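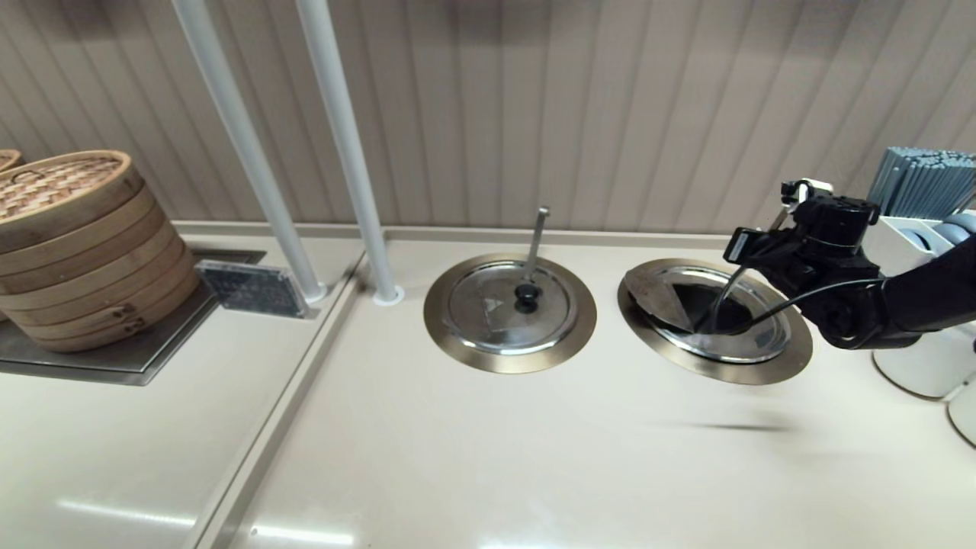

Pinuvdale counter, pre-purchase checklist, 2022-03-20. I went through this one with my budget hat on, so the comments are mostly about what we'd have to pay for before we sign with Doditz! Two soup wells and a ladle with a thin metal handle is the job we're pricing, and I want spare ladles in the quote too.

Arm reach over wells: OK.
Emergency stop within reach of staff: OK, but I'd love a second one (put it under extras).
Cable clear of the lids: FIX. It loops down over the well lid, so please price a proper cable guide.
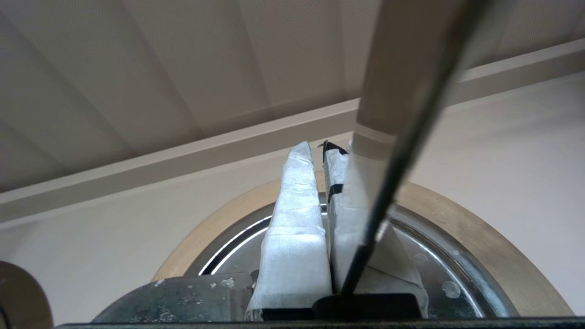
Finger covers: HOLD. Trasberg wants 28 dollars a set and Brophy wants 40, and I'd budget for washable ones either way.
Service plan: OPEN. Doditz quoted 100 a month from February, parts not included (grr).
Staff training: OPEN, still waiting on a price.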